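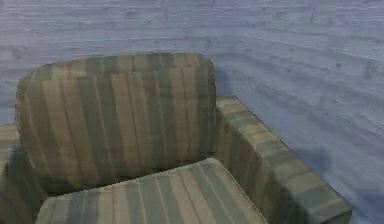
A home-built robot that is meant to find a dropped TV remote and hand it back to the person who lost it is being trained in simulation at the Keogh shared workshop before any of its motors are switched on near real furniture. The builder, Prapai Srithong, has spent most of her evenings since June on the project, which she calls Flaltard. Her practice room is a simple one, with a striped armchair standing on a gray plank floor, and the software can load it in a few seconds on the workshop's older desktop computer.

Srithong repairs sewing machines for a living and had not written a robot program before this year. She started the project after her father, who has trouble bending, lost his remote between the seat and the back of his chair for most of a weekend.

"He can get up and walk around fine," she said. "Reaching down into a chair is the part he can't do."

The physical robot is on a bench at the back of the workshop. It has a low wheeled base, a mast made from aluminum extrusion, and a short arm with a two-finger gripper that Srithong printed in the workshop. The base came from a secondhand floor scrubber. She said she has spent 1,886 dollars on the build so far, with the largest share going to the motors in the arm.

The simulated version uses the same measurements. In each practice run the program places a remote somewhere on or near the chair, starts the robot at a different spot on the floor, and gives it a time limit. A run counts as good if the remote ends up held above the right armrest, where a seated person could take it. Srithong leaves the computer working overnight and reads the results before work.

The latest batch was 3,000 runs. Of those, 158 ended with the gripper pushing the remote deeper into the crease behind the seat cushion, a result she would like to bring down before moving to the real chair. Shadow is part of the trouble. The crease is the darkest place on the chair, and a black remote lying there gives the vision program very little to work with.

The stripes caused a different problem. An early version of the program mistook the thin pale lines in the fabric for the edges of objects and sent the arm after them. Srithong could have switched to a plain chair but kept the pattern, as her father's own chair is striped too. She retrained the program with the colors changed at random between runs, and the false grabs mostly stopped.

Other members have helped in smaller ways. One lent a depth sensor, and another rewired the emergency stop after finding that it cut power to the wheels but left the arm live. The stop button is now mounted on top of the mast and kills both.

Ratberg, the hardware store two doors down from the workshop, donated foam padding for the gripper fingers. Srithong glued on the first set with the wrong adhesive and had to scrape it off. The second set is held with screws.

The next step is a test on a real armchair, which a member has agreed to bring in from his garage. Srithong plans to run the arm at quarter speed with the wheels locked, and to use an old remote with the batteries taken out. If that goes well, she will unlock the base and let the robot drive up to the chair by itself. She has set a limit of 27 tries per session to keep the arm motors from overheating.

She does not plan to sell the robot. The parts list and the simulation files will go on the workshop's shared drive, and members who want to change the room can swap in their own furniture models. A couch is the request she has heard most often. She said it would need a longer arm and she does not have one.

Srithong will show the robot and the simulation at the Prindach open evening on 28th November. Entry is free, and the workshop's side door will be open for people who need to avoid the front steps. Visitors are asked to stay behind the tape while the arm is powered.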